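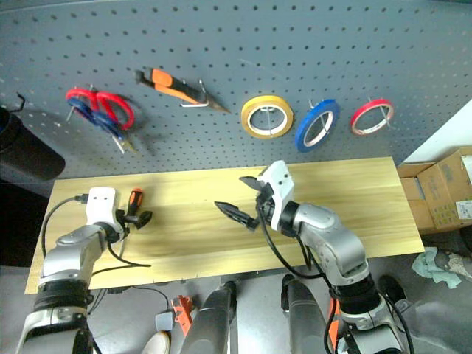
ABOUT US > Who we are

Olier is a small craft and repair workshop in Wundiddale, and we love making things! We started with one table, a borrowed kettle and a great deal of cardboard, and we've grown into a proper teaching space with classes for children, grown-ups and anybody in between.

Rochelle Bellamy began it all when she was running a puppet club and kept losing the scissors. (She still talks about the puppets. Ask her about the heron.) Liesl Lüthi joined her soon after to teach bookbinding and box making, and between them they worked out how they wanted a workroom to feel: a long wooden table with plenty of elbow room, and a pegboard behind it where you can see what you need without opening a single drawer.

We're very fond of that pegboard. The red-handled scissors go up at the left, the tape hangs on the right in yellow, blue and red, and even our youngest makers soon know where to look. The holes mean we can shift the pegs whenever a class needs something different, and we do, all the time. If you come on a bookbinding night you'll find bone folders and thread up there too.

What we do

Children's making club is for ages 5 and up and runs straight after school. Expect masks, marble runs, castles and a lot of tape! Evening classes start at 8 and cover bookbinding, simple repairs and paper lampshades. Yavuz Tuncer takes the repair class and will have a go at nearly anything with a handle, a hinge or a wobble. We keep groups small so that everyone gets a place at the table and a proper turn with the tools.

Every May we hold our open workshop, when you can wander in, pick a project and stay as long as you like. Last time we got through 400 sheets of card and built a model of the whole high street, bakery included.

Tidying up is part of every class. The last ten minutes are for sweeping, sorting the offcuts and hanging everything back on its peg, and the children are much stricter about it than we are.

You'll find us upstairs at 2 Marchuk Lane. Come and say hello!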